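Flundov Forum > Manipulation > Papers and write-ups

Thread: Midum pouring results, what is the baseline?

gearlash wrote:
I read the Midum write-up twice over lunch and I still can't find the baseline. They claim their policy was trained on 3256 demos and picks the right target cup from a spoken command. Fine. But every layout I've seen from them has the same cups on the same white table. Has anyone tried the thing with the cups swapped?

tidewrack wrote:
We run the same kind of task at Lenihan, so I'll show ours. Two tall plastic tumblers at the back, a disposable cup with a blue sleeve nearer the front, an open bottle on the right. The command names one cup and the arm has to go to it.

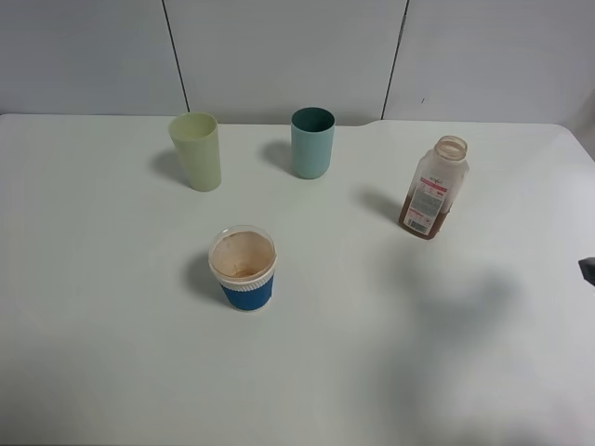

RE: Midum pouring results, what is the baseline?

gearlash wrote:
Thanks, but that is my complaint exactly. Yellow-green, teal, blue sleeve. A color filter and a lookup table would get you the right cup. Where does the language part earn its keep?

tidewrack wrote:
I don't agree. Choosing the cup is the cheap half. Holding an open bottle without squashing it or tipping it too soon is where our runs go bad, and a lookup table does nothing for you there. The grip also puts black fingers around the bottle and throws the arm's shadow over the table, so what the camera gets changes a lot once the bottle is in hand.

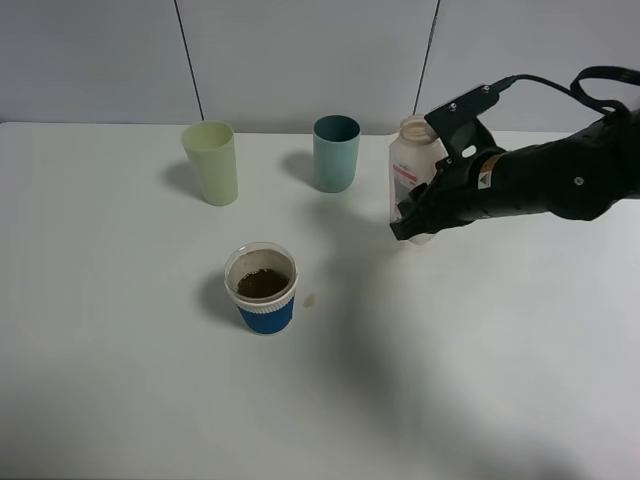

We score the grasp and the pour separately for that reason. Midum adds them into one number, and I'd like to see them split. On our side 7 of the last batch failed at the grasp and 2 at the pour, so one success rate would have told you very little.

nullspace_ned wrote:
Failed out of how many? You can't scold Midum for hiding things and then leave off the total.

tidewrack wrote:
Fair. I'll post the sheet when the batch is done. I don't want to quote a rate from a half-finished run.

gearlash wrote:
Then I'll wait for the sheet. Splitting the score is a good idea and I take back the lookup table crack for the pour. For the cup choice I stand by it. Put 2 cups of the same color out there, say "the one on the left," and then tell me the model understands anything.

nullspace_ned wrote:
Plus one. And move the camera a few inches while you're at it.

Thread closed to new replies in May.

Comments (2)

oldservo: Trolent made the same kind of claim with drawers and it fell apart when people changed the handles. Nothing new here.

mapleshim: Did the sheet ever get posted? The link in the other thread is dead.

Related threads
- Trolent drawer task, anyone reproduce it?
- Scoring partial success in pouring
- Camera moved overnight, is my data ruined?
- Grippers for thin plastic bottles

Contact the moderators | Copyright Flundov Forum | Back to top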